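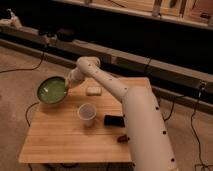 Trova Table Oil is made for wooden surfaces which are used every day: dining tables, kitchen counters, work tables, shelves and cutting surfaces. It goes into the wood and does not build a hard skin over it, so you can repair one spot without sanding down the full top. We developed it in the first place for pale woods, where a wrong oil is seen immediately. A butcher-block top in blond wood, with its narrow parallel strips, is a good example of what we had in mind. Each strip can take the oil a little differently, and a product with too much color in it will make the darker strips look almost orange while the light ones stay as they were. Trova has no added color in the Natural version, and the difference between the strips remains close to what you have seen when the wood was bare.

Print | E-mail

Which version to choose

Trova Natural is the standard product. It gives a light warm tone, comparable to the tone of the wood when you wipe it with a damp cloth. If you want to know in advance how your table will look, wipe a small area with water and look at it before it dries. The result with the oil will be very near to this.

Trova Pale contains a small quantity of white pigment. It is intended for maple, birch, ash and beech when the owner does not wish any yellowing. Please stir it very well, also during the work, because the pigment sinks to the bottom of the can. On dark woods such as walnut we do not recommend it, as the pigment stays in the pores and looks like dust.

Trova Counter is thicker and has a higher content of wax. It is the right choice near a sink. It dries more slowly and has a slightly higher gloss, which some customers like and others do not. For this reason we offer a sample bottle of it.

Before you start

The surface must be clean, dry and free of old varnish. Oil cannot enter the wood through varnish, it will only stay on top and become sticky. If you are not sure what is on your table, put a few drops of water on it. When the drops are absorbed after some minutes and leave a dark mark, the wood is open and can be oiled. When they stay round, there is still some finish on it, or old wax, and you have to sand.

Sand always along the grain. Begin with a middle grit and finish with a fine one, but do not go finer than 200. We receive many questions on this point. A surface which is sanded too fine becomes closed, almost polished, and takes less oil. It feels very nice on the first day and is then less protected against stains. After sanding remove the dust with a vacuum cleaner and a brush, and wipe with a dry cloth. Pay attention to the joints between the strips, where dust likes to stay.

The room should not be colder than 15 degrees Celsius. Let the can stand in the same room overnight.

How to apply

Pour a small quantity on the wood and spread it with the Vokell pad or with a cotton cloth without lint. Work in the direction of the strips, from one end to the other, and keep a wet edge. End grain drinks much more than the face, so go over the ends again until they do not take more.

Wait 15 minutes. Then remove all the oil which is still on the surface. This is the most important step of the work and the one which is most often done too quickly. Use a fresh cloth and change it when it becomes heavy. The surface should feel nearly dry under your hand when you have finished. Any oil that you leave will become a shiny, soft spot, and it can be removed only with solvent or sandpaper.

New wood needs 2 coats. Leave the first one to dry overnight, rub it lightly with the white side of the Vokell pad, and repeat. The underside of the table should also receive oil, at least one coat. A top which is treated on one side only can take up moisture from the other side and bend.

Do not put anything on the table before the next day, and be careful with water during the first weeks. The oil is dry to the touch long before it is fully hard.

Important safety note

Cloths with oil can heat up by themselves and catch fire. Do not leave them in a pile and do not throw them directly in the trash. Put them in water in a metal container with a lid, or spread them flat outside until they are stiff. This is valid for all products of our range, including the pads.

Daily care

Clean with a damp cloth and, if necessary, with a few drops of mild dish soap. Products with chlorine, vinegar or scouring powder will take the oil out of the wood. Wipe spilled wine, coffee and tomato sauce soon. Bowls and vases with an unglazed foot can hold water under them and leave a ring, so it is better to lift them when you clean.

When a part of the table begins to look gray or dry, usually where people sit, apply a very thin coat on this part and rub it well out to the sides. You will see the border for one or two days and afterwards it disappears.

Black marks from iron (a wet pan, a can, a forgotten screw) are a reaction in the wood and oil will not hide them. They must be treated before with the Valente stain remover, then rinsed and dried completely.

What is in the can

Linseed oil, tung oil, carnauba wax, beeswax, a plant-based thinner and a drying agent without lead or cobalt. Trova Pale contains titanium dioxide in addition. The oil has a smell of nuts and wax, quite strong in the first evening. Please open a window.

Customers with an allergy to nuts should take into account that tung oil is pressed from the seeds of a tree and should ask their doctor if they have doubts.

Sizes and storage

Trova is sold in the small can, which is enough for a normal dining table, and in the large can for workshops. One liter covers up to 17 square meters in a single coat on dense wood, and less on soft or open wood. An opened can forms a skin when there is much air in it. Pour the rest in a smaller glass jar, close it well and keep it away from frost. If a skin has formed, take it out with a stick and do not stir it in.

Fits together with

Vokell application pads, white and beige
Valente stain remover for iron and tannin marks
Planetti wood soap, unscented

Planetti soap can be used from the first month after oiling. The new refill bag will be available in October.

Print | E-mail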